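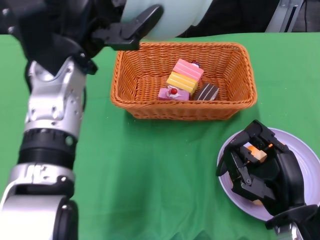
Figure 4. Head-camera view during the cake transfer task. The left gripper holds a pale green rounded object over the wicker basket while the right hand is on a small cake piece at the plate.

4.3 Overlapping the two arms

The most exciting result in this paper came from a change that takes only a few lines to describe. In our earlier policy, which we call Vosik, the two arms shared one action stream and one clock. Every action chunk covered both arms, and a chunk could not be replaced until both arms had finished it. That works well when the arms are carrying a tray together. It works badly when one arm has an easy job and the other has a hard one, as in Figure 4, where the toy cakes in the basket are pressed up against each other and the cake at the plate is mostly hidden by the fingers that are handling it.

Strazds keeps the same image encoder and the same training data and gives each arm its own chunk. Either chunk can be refreshed on its own. The only link between the two is a small shared vector, updated at every control step, through which each arm can tell the other what it is about to do. We had expected to need a collision term as well (we even wrote one), but the shared vector was enough to keep the arms apart on this table and we took the term out again.

Both policies were trained on the 1,460 teleoperated demonstrations in the Iltwood set. We made no attempt to clean these up by hand. Some operators used one arm at a time, some used both freely, and several switched habits halfway through a recording. We were curious whether that mix would hurt Strazds more than Vosik, given that Strazds has to learn when overlap is a good idea. It helped! Episodes from the one-arm-at-a-time operators gave the model clean examples of each skill, and the busier episodes showed how to fit them together. Leaving out either group made the policy noticeably more hesitant at the basket.

Three behaviors stood out to us in the rollouts. The first is waiting. When both arms want the space over the basket, one of them pauses a short way off and goes in as soon as the other leaves, and we never labeled anything as a pause. The second is regrasping at the plate. A soft cake piece often turns as the fingers close, and under Vosik a correction by the right hand froze the left arm too. With separate chunks the left arm simply carries on. The third is that the arms trade roles when the basket is moved to the other side of the cloth, even though that layout makes up a small part of the training set.

There are still failures that we would love to fix. Stacked slices remain the hardest case. If one slice lies partly on another, the gripper tends to take both, and the policy rarely notices until it reaches the plate. Occlusion by the robot's own hands is the other main problem. The head camera loses sight of a small piece once the fingers have closed around it, and the policy must then rely on joint positions and on the wrist views described in Section 3. We tried a longer image history of 6 steps, which made placement steadier but slowed the response to a slipping piece, so the results in this section all use the shorter history.

The next section runs both policies, without further training, on the Droletti kitchen tasks, where the objects are stiffer and the arms have less room between them.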